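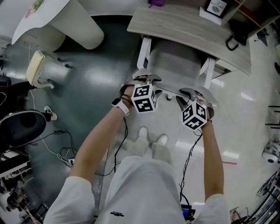 Both grippers, marker cubes side by side.

February -- posted by Peiyu Cao

Stunik says pose error is fixed in 2. I'm not convinced. Their note covers 14 takes; we logged 215 and 18 still jump.

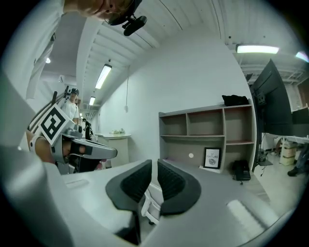 Gripper view, second marker tilted.

Tement blames lighting. Maybe -- but no one has tested that alone. 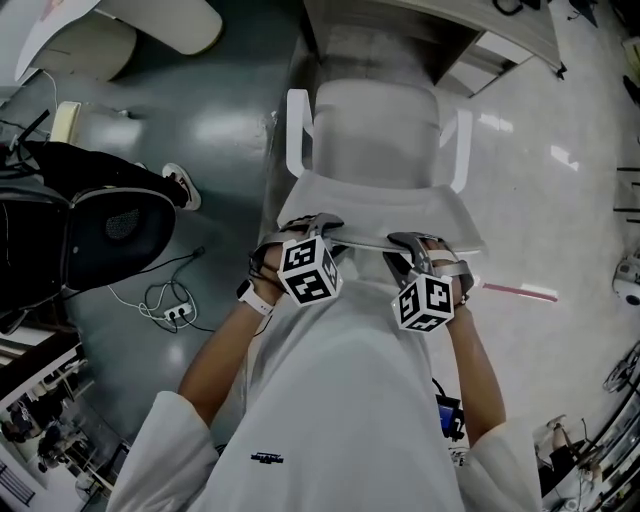
Open tickets / Tracking

Chair grasp, both jaws on the seat edge. Please rerun with the old filter before closing.

We use cookies. Accept
Search tickets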